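Unit 4 notes: planning the equipment budget for a two-handed pick-and-place cell

Nighat Sethi, Omarwood workshop course

Last time we picked a task (sorting food onto a tray). Now we get to the fun part - working out what it takes to do that task over and over, and what to buy first!

## Start with the task, then the catalog

Write one sentence for the job your cell has to do. Ours is "move bread items into a shallow tray with two hands, and leave the other things where they are." Every line in the budget should point back to that sentence. If you can't connect a purchase to it, park it on a wish list.

Now look at the objects. A croissant has ridges that flake, a round roll is firmer, and a tomato is smooth and bruises easily. Ask what each one wants from a hand: how wide it opens, how hard it presses, how the fingers get past the rim of a tray.

## Simulate before you order

I love this stage. You can try hands, tray heights and layouts all afternoon and the only cost is your time (and some electricity). Put in a few things that don't belong to the task as well, so you find out early whether the hands have room to move.

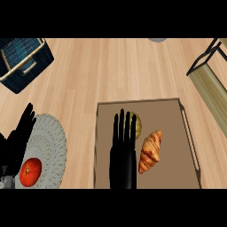
## Sample budget lines

Our practice cell is called Zorska. Prices are in dollars and are for class use only.

- Spare fingertips and pads, one set: $236
- Tray fixtures and floor markers: $20
- Bench time and setup help: $900
- Practice food, per week: $18

Practice food gets left out of nearly every draft I read. Real croissants don't last, so budget by the week and multiply by the length of your trial.

## Things to settle before the quote

1. Who replaces worn fingertips, and how long do they take to arrive?
2. Does the price cover both hands or one? Read the Khunthong sample quote closely on this.
3. Can the simulation files be reused if you change the arm later?
4. What power and floor space does the cell need?

For August: bring your one-sentence task and a first budget, one page, pencil is fine.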